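Packing and Storing Plush Toys: Frequently Asked Questions

Can I reuse a printed shipping carton?
Yes, if the base is flat and the corners are rigid. Printing on the outer panels has no effect on the contents. Remove old labels and staples first. The Jarkia 2 carton is sized for mixed toys, but any clean box of similar strength will do.

Do I need to wrap each toy?
Not for short-term storage. Soft toys cushion each other. Wrap only pieces with hard eyes, buttons or metal zips — these mark pile fabric under pressure.

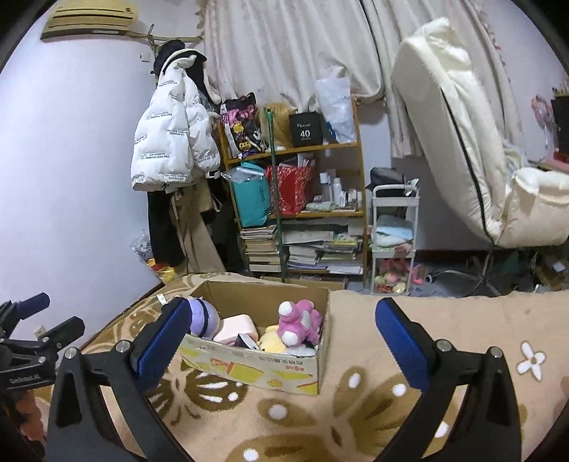
Text: Unnur Skov | Technical review: Kolbrún Ketilsson | Updated October 5, 2026

Can cases and small boxes go in with the toys?
Yes. A rounded case or a small box can share the carton with plush. Place hard items on the base and keep them upright where possible. Toys with arms or ears go in last, propped against a corner.

Is a bed a suitable surface for packing?
It is suitable for sorting and light loads. A mattress gives under weight, so move the carton to the floor before closing it. Shake out the blanket afterward; loose fibers collect in the pile.

How full should the carton be?
Leave two inches below the rim. If the flaps bulge, start a second carton.

Which liner should I use?
Use unbleached cotton or acid-free tissue. Hviid liners fit cartons up to size 4. Plastic bags hold moisture and should be left open at the neck.

How often should stored toys be checked?
Once a year. We suggest July, when cartons can be aired outdoors.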